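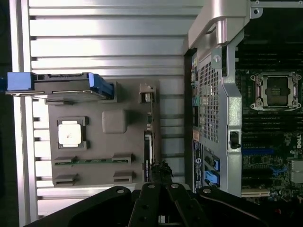 Département Réseaux et Systèmes – Atelier Fudar

Maintenance d'un serveur : notes du cours 4

Ces notes complètent la séance, elles ne remplacent pas la lecture du polycopié. Je vous prie de les relire avant les travaux pratiques d'avril.

1. Avant d'ouvrir

On commence toujours par le journal. Sur les serveurs de la salle Tarigan, le journal garde les 200 derniers événements, et il faut le copier avant toute intervention. Notez ensuite le nom de la machine, l'heure et le motif. Un motif comme « panne » n'est pas suffisant.

2. Les disques

Un disque monté dans un tiroir s'extrait par son loquet, souvent coloré. Cela ne veut pas dire qu'on peut le retirer à tout moment ! Dans un groupe RAID 5, la perte d'un seul disque est supportée, la perte d'un deuxième ne l'est pas. Vérifiez donc deux fois le numéro de l'emplacement dans l'outil de gestion, puis faites clignoter le voyant.

La reconstruction est une période fragile. Pour l'exercice Pulov, elle a duré 156 minutes avec une charge faible. Pendant ce temps, on ne redémarre pas et on ne met pas à jour le micrologiciel.

3. L'air

Les capots intérieurs en plastique servent à conduire l'air vers les processeurs et la mémoire. Un serveur qui marche sans son capot peut chauffer en peu de temps, même si tous les ventilateurs tournent. Il faut le remettre avant chaque essai, aussi pour les essais courts.

4. Vocabulaire

Redondance : présence d'un élément de secours.
Remplacement à chaud : échange d'une pièce sans arrêter la machine.
Disque de réserve : disque inactif qui prend la place d'un disque en défaut.

Travail à rendre

Rédigez la procédure de remplacement d'un disque pour le serveur Fakance, en 10 étapes au maximum. Les verbes sont à l'infinitif. Déposez le fichier avant 18 h, la veille de la séance 5.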